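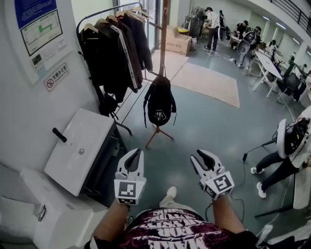 Entry at Lekside: sink, rack and coat stand

1 min read

Wekesa,

The rack behind the sink has the dark jackets on it, on the wooden hangers. There's a black bag hanging low on it too. Please ask your people to claim theirs before the March changeover. The backpack on the coat stand should go home with its owner as well.

I'd leave the rug where it is. The cardboard box near the glass door can go to Ollville with the next load, and so can the white foam-like block if they still want packing material. I can take 3 boxes in my car.

The framed floor plan and the no-smoking sign stay on the wall.

Ľubomír Zelenák

Wekesa Bakilana wrote:
> Can someone tell me what is still in the entry? I have 5 people asking
> about jackets, and I need to know if the coat stand is staying.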